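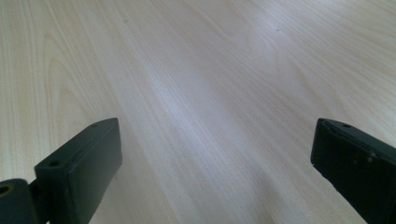
# The Table at Gridthorpe

Marion Lamont's sister left her the table and very little else. It came up from Gridthorpe in the back of Keith Staniforth's van, wrapped in two blankets, and he wanted 100 pounds for the petrol and his trouble.

"It was sixty last week," Marion said.

"That was before I saw the stairs."

She paid him. He carried his end up to the second floor without speaking and left the blankets behind.

The table was too big for the kitchen. With the flaps up she had to go sideways to reach the cooker. With the flaps down it looked like something waiting to be collected. She kept them up.

Heather Baird from downstairs came to see it and brought half a lamb pie.

"Are you going to sell it?"

"I've been offered 300."

"Who by?"

"Carmela Farina. She says she always liked it."

Heather put the pie down and looked for a knife. "She had her dinner at it often enough."

Marion had not known that. She had not been to Gridthorpe in nine years, and before that only at Christmas, when the table had a cloth on it and her sister did not sit down until everybody else had finished. She cut the pie and gave Heather the bigger piece. They talked about the boiler.

When Heather had gone there was still a good slice left.
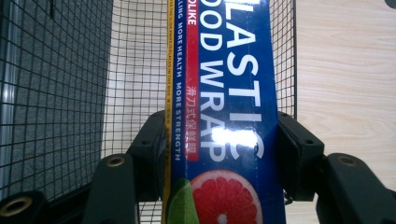 She covered the plate and put it in the fridge, then sat down with the letters. There were two from Greer Pollock, the solicitor, and one from the bank. The account at Haldane had 944 pounds in it. The funeral had cost more than that and Marion had already paid the difference, so there was nothing to decide, only a form to sign. She signed it and pushed it to the far side.

The last envelope had no stamp. Her sister had written *Marion* on it in pencil. Inside was a list of what to do with the house: turn off the water, give the ladder back to Jalen, tell Carmela she could have the table if she asked.

Marion read it twice. Then she went to the phone in the hall.

"It's me," she said. "About the table."

"I can go to 350," said Carmela.

"I don't want anything for it. She left it to you, more or less."

There was a long wait. A television was on at the other end.

"Where would you eat?" Carmela said.

"I've got a tray."

"Keep it till January. I'll come up and see it first."

"Come for your dinner, then," Marion said.

She went back into the kitchen sideways, took the pie out again and ate it cold, sitting at the end nearest the window.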